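Workshop tips: sharing a bench with two small arms

Keep a clear floor. Only the part being handled stays on the panel. Screws, rags and coffee go on another table.

Tie back slack cable before power goes on, then move each arm by hand through its full reach. If a cable pulls tight or catches on a joint, refit it.

Set a meeting line down the middle. One arm crosses it at a time, and the other waits with its jaws open.

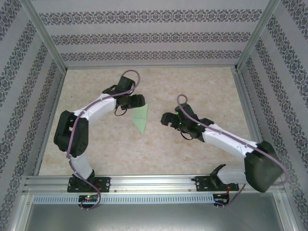 One reader at Teltar wrote that a meeting line is fine until both arms need the same part, and that their shop rule is to run any two-arm handover at quarter speed for the first 16 cycles, with a hand on the stop button.

We have added that to our own list. Slow runs also make it easier to hear a dry joint.

Use flat, light pieces for practice. Our limit at Skoner is 900 grams with both arms holding, and we stay under 800 with a new gripper.

Cut the power before reaching in, even to straighten a piece. Pausing the program does not count.

Write the date of the last bolt check on tape and stick it to the rail. Ours says September.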